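Halina Sadowski has been mending other people's bedding in Tanner for almost 40 years. She works from the back room of her house and takes in sheets, pillowcases, quilt covers and the occasional tablecloth.

"Sheets go in the middle first," she said. "People bring me one with a hole and say it's finished. The sides are fine. You cut it down the center, turn the sides in and sew a flat seam."

She learned it from her aunt, who charged by the yard. Sadowski charges by the hour and writes the time on a paper tag.
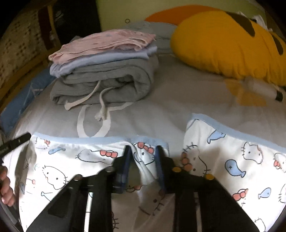 *White printed fabric on a bed.*

I asked what she turns away. Fitted sheets with dead elastic, mostly. "I can replace it, but you'd pay more than for a new sheet. I tell them that on the phone."

Prints give her more trouble than plain cloth. A patch cut from the hem has usually faded less than the rest, so she washes it a few times before sewing it on. "It still shows a little. I say so up front."

Her busiest month is February. Sun-ja Lim, who runs a guest house in Kunham, sends her four bags then, before the season starts. The oldest piece she has worked on was a linen sheet with 1883 stitched in one corner. She darned it by hand and asked the owner to keep it off the bed.

"He put it back on the bed," she said.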